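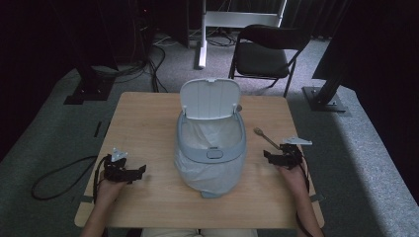

Figure 3. Bench can with lid open and liner draped over the front. Grippers in hand, spoon-like utensil at right.

Section 4: Teaching the Liner Change

The Osska cell learns bench chores by following a person who does them with the hand-held grippers. At Stutholm that person used to be whoever was nearest the trash. It is now a rostered job with a sign-up sheet, and people have been known to trade shifts for it.

Before you start

1. Sit down and pull in until the table edge is at your lap. Standing changes the wrist angles, and the arm will copy your bad posture faithfully.
2. Check the tape tabs at the table edges. If one has come up, call Atieno Kirui before you press it back down. She will want to measure.
3. Lay both cables off the sides of the table, clear of your feet.

Recording a pass

4. Set the can in the middle of the table, button facing you.
5. Pick up one gripper in each hand. Keep your sleeves off the marker plates.
6. Press the button with a closed jaw to open the lid.
7. Fit the bag and fold it over the rim. Go slowly. You have done this at home for years in four seconds, and none of that experience is welcome here.
8. If a utensil is part of the task, grip it by the handle.
9. Return to the start position and say "done." Saying "finally" does not stop the recording.

Note: A full set is 38 passes. Stop after each set and rest your hands, even if you feel fine. Ramiro Robles felt fine in February.

Caution: Do not tidy the bag between passes unless the task sheet says to. Messy folds are wanted. This is the one bench in the building where that is true.

What changes for bench staff

Once the cell passes its check, it takes over liner changes on the evening shift. You will still empty anything wet, sharp or unidentifiable — the cell declines these, and it has no supervisor to be talked into it. Cleaning hours on the roster stay as they are until Covadonga Sotomayor posts new ones.

Failed passes go in the log with a reason. "Bag" is not a reason. We have more than 100 of those already.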